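Category: Residents' Forum > Housing and Communal Areas > Drying Rooms

Proposed changes to the drying room rota at Prarcombe Court

Posted in February by Housing_Liaison_PC 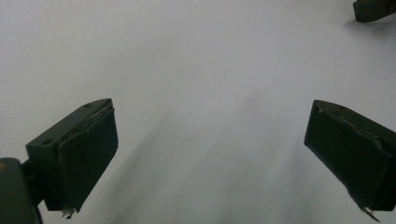

The Residents' Association has received a number of letters regarding the use of the communal drying room on the lower ground floor. Having considered them, the Association proposes to replace the present open arrangement with a booked rota. Each flat would be entitled to 2 sessions a week, to be reserved in advance at the office or by telephone. Sessions would run from 8 in the morning until 8 in the evening.

Residents are invited to give their views in this thread before the end of the month. Comments will be placed before the next meeting in full, and those posting are asked to keep to the subject. The question of the bicycle store is being dealt with in a separate thread.

Housing_Liaison_PC

—

eastwing44

I should like to register my objection to the proposal as it stands. There are 44 flats in the building and one drying room. If every household were to take up its full entitlement, the sessions would have to be so short that no ordinary wash would dry within them. A pair of bath towels hung in that room in winter requires the better part of a day.

The present arrangement, under which residents use whichever lines are free, has served the east wing adequately for many years. The difficulty arises from a small number of households who leave items hanging long after they are dry. That matter could be addressed by a notice on the door.

—

Second_Floor_Rear

With respect to the previous poster, there has been a notice on the door since the autumn. It has been disregarded. On three occasions in January I carried a full basket down two flights of stairs and found every line in use, and on the last of these the same curtains had been hanging there for four days. I support the rota in principle.

I would ask the Association to consider whether sessions might be of differing lengths. A household washing shirts has different needs from one washing bedding.

—

Housing_Liaison_PC

The suggestion made by Second_Floor_Rear is noted and will be put to the meeting. In answer to eastwing44, experience at other buildings managed by Britudance is that fewer than half of households make regular use of a drying room where one is provided. The entitlement is therefore a maximum, and the Association does not expect it to be claimed by all.

—

Drellura_House_Tenant

I am a tenant of Drellura House, on the opposite side of the square, and hope that a comment from a neighbouring building may be permitted. We adopted a booked rota of this kind two years ago. The bookings themselves caused little trouble. What had not been settled beforehand was the treatment of items left behind at the end of a session. The incoming resident was unwilling to touch another person's washing, and the outgoing resident could not always be found.

We now keep a set of numbered crates along the wall. Anything remaining after the session may be folded and placed in the crate bearing the number of the flat. I would advise Prarcombe Court to agree upon a similar rule in writing before the rota begins.

—

eastwing44

I am obliged to the tenant of Drellura House for an informative contribution, but I must say plainly that I do not wish my washing to be folded by a stranger, whatever the number on the crate. I doubt that I am alone in this view.

I would also draw attention to the matter of ventilation. The extractor fan has been out of order since before Christmas. Were it repaired, drying times would be shortened and much of the present congestion would be relieved without any rota at all.

—

Flat_Nineteen

I agree with eastwing44 as regards the fan and disagree as regards the rota. The two questions are separate. A working fan will not remove curtains from the line.

I should further like it recorded that residents who work in the evening are poorly served by a closing time of 8. My own shift ends at half past seven, and I am seldom home before the room would be locked. A closing time of 10 would be fairer, provided that the door is fitted with a closer so that it does not slam beneath the ground floor bedrooms.

—

Ground_Floor_Front

As the occupant of one of those bedrooms, I would oppose any extension of hours, with or without a door closer. The pipework carries sound and the lower corridor has a hard floor. I am sympathetic to the position of Flat_Nineteen and would suggest that residents working late be given first choice of the early sessions.

—

Flat_Nineteen

That would be acceptable to me if the early sessions began at 7.

—

Housing_Liaison_PC

The Association is grateful to all who have written. The following points will be placed before the meeting: the length of sessions, the treatment of items left behind, the opening and closing times, and priority for residents who work in the evening.

As to the extractor fan, a quotation of £118 has been received from Bang for a replacement motor, inclusive of fitting. The sum falls within the amount that may be spent without a vote of residents, and the work has been ordered. A date will be displayed in the entrance hall once confirmed by the contractor.

—

eastwing44

I welcome the decision on the fan. I would ask that the vote on the rota be deferred until the new motor has been in use for one month, so that residents may judge whether the rota is still required.

—

Second_Floor_Rear

I would not support a deferral. The wet months are those in which the room is most needed, and by the time such a trial had ended most of us would be hanging our washing in the yard.

—

Housing_Liaison_PC

Both views will be reported. The thread will remain open for comment until the end of the month.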